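Notes for the Dratcombe talk, Tuesday evening

Start with the bag drawer. Ask who has one at home. Wait for hands.

Say where the idea came from. Begoñe Vidal kept every carrier bag she was given for a year and weighed them in November. There were 124. Most had been used once, to get shopping from the till to the car.

Then the Aketti market trial. Ezequiel Villanueva ran it with 2 stalls, one selling vegetables and one selling bread. Both stopped handing out bags unless the customer asked. Cloth bags were lent for a small deposit. Nearly 100 went out in the first month. Mention that the bread stall did better, as people already carried something for a loaf.

Pause here for water. 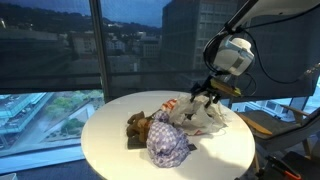 Can thin carrier bags go in the kerbside recycling?
Most councils don't want them there. They wrap round the sorting machinery and it has to be stopped to clear them. Take them to a supermarket collection point, empty and dry.

Next, washing. Cotton bags used for meat or loose veg should go in with the tea towels. Ezequiel's stallholders found that people returned bags more often when the bags were clean to begin with. Don't spend long on this.

Costs, if asked: the deposit covered the cloth but not the sewing. Goicoechea did the sewing at a reduced rate. I don't have the final figure.

Finish with the sign-up sheet for the Dratcombe lending box. It's by the door, with a pen.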